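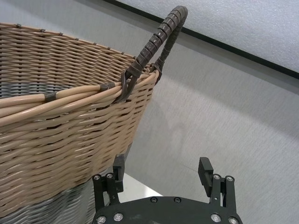

How is a round basket kept from losing its shape when it's lifted full?

Mostly by the rim. The sides of a basket can bend quite a lot and come back again, but if the top ring gives way the whole thing goes oval, and after that the handles start pulling in the wrong direction.

That was the question I ended up with. I started with a much bigger one, which was "are synthetic baskets any good?", and my first plan got handed back with "too wide!" written across it in green. Fair enough. I narrowed it down to rims and handles on large round storage baskets, the kind people put by the sofa for blankets, and then I had something I could get on with.

What I wanted to find out

I grew up with willow baskets and I was a bit of a snob about plastic cane. My gran's log basket is willow and it sheds bits all over the carpet, but I love it. So part of this project was me checking whether my own opinion stood up. The other part was making a basket of my own at a smaller size, using the same sort of rim, to see which stages were hard.

I did the work over 10 weeks in the spring term as my making project at Funonwood College. I used one shop-bought basket as the main thing to study (the range is called Sostelura), and I bought my cane from a craft supplier in Grultcombe called Seo, who sell it in loose coils and let you bend a bit before you pay for it. I can't tell you how useful that was. Two canes can look the same in a photo online and feel completely different in your hands.

Asking people first

Before making anything I put a short form round the college and got 62 replies, which was far more than I expected. I asked what people kept in their baskets at home, how they picked them up, and what had gone wrong with them.

Blankets and washing came out top for what goes in. Toys were next, then shoes (lots of shoes), and one person keeps all their wrapping paper in theirs, standing up in rolls. The replies about lifting were more interesting to me. Plenty of people said they don't use the handles at all if the basket is heavy. They hug it round the middle or grab the rim on one side and drag it. I do this too and had never thought about it. It means a rim has to cope with being pulled from any point, even though it has been designed with two lifting points.

The complaints were nearly all about handles coming loose and ends poking out. Hardly anybody mentioned the base, so I left the base out of my testing altogether. I'd do it differently next time - see the end.

Looking closely at the basket

I spent a whole afternoon on this and filled four pages of my sketchbook. It's a big thing, mainly tan, with a band of grey weave low down on the outside that I only properly noticed once I started drawing it. The weave is tight and the rows wander a little, so it doesn't look too machine-perfect. I tried drawing every strand and gave up and did a small square of it instead.

The rim is thick and smooth compared with the sides. Several rods are bundled together and held every so often with a dark brown wrapping. I'd assumed the brown wraps were there to look nice. When I tried a bundled rim myself I found that without the wraps the rods roll over one another as soon as you squeeze them, so on mine they are doing a proper job. There are also tiny dark ties along the thin edge above the bundle, fixing the weave to the top, and I copied those as well.

Both handles are dark brown and wrapped in a spiral all the way round the arch. I really like this. It matches the wraps on the rim and gives your fingers something to grip. Inside, the bottom and the lower walls are a silvery grey, so a dark sock at the bottom would be hard to spot, but that's a small moan. 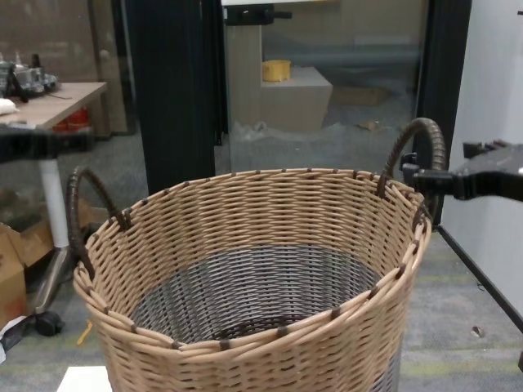
Making my own

Mine is about half the height and has no colour change, as I only bought one colour of cane. I wove the sides over upright stakes, going in front of one and behind the next, and the first few rows were dreadful. They rode up on one side and I had a basket with a slope. I unpicked it back to the base and started again, pressing each row down with the handle of a wooden spoon. A bodkin would be the correct tool, but I'd left mine at home and the spoon worked so well I stuck with it!

The rim took me longer than all the sides put together. I made it three times:

First go: three rods, wrapped in thread. It looked lovely and twisted the moment I picked it up.

Second go: five rods, wrapped in cane. Much stiffer, but I'd spaced the wraps too far apart and there was a bulge between two of them.

Third go: five rods again, wraps closer together, with the bundle pegged all the way round while I worked. I used every clothes peg in the house. This is the one I kept.

Handles next. I pushed the ends down inside the weave beside a stake, brought them up again and then did the spiral wrapping last. My wrapping starts neat and gets looser towards the second end, and you can tell which handle I did first.

Finished, my basket weighs 1,101 g, and I had 300 g of cane left over, mostly in pieces too short to use.

Testing it

I filled it with bags of rice and lifted it by both handles, then by one, then by the rim between the handles. Both handles together gave me no trouble. With one handle the opening pulled into an egg shape and sprang back when I put it down. Lifting by the rim was the worst. One of the brown wraps slid along a little way and stayed there, and I've left it like that so it can be seen in the display.

I only tested my own basket to this level. The Sostelura one belongs to the college and I wasn't going to be the person who broke it.

What I'd change

I would glue the ends of the wraps, or at least tuck them back under twice. I'd also test the base, even though the form didn't bring it up, as mine has started to bow downwards and now rocks a bit on a hard floor. And I'd buy a second colour of cane.

As for my snobbery, it has mostly gone. Synthetic cane doesn't need soaking before you weave it, which saved me hours, and it doesn't snap at the bends like my willow practice pieces did. It smells of nothing, though, and I missed that. The finished basket is under my desk with my PE kit in it.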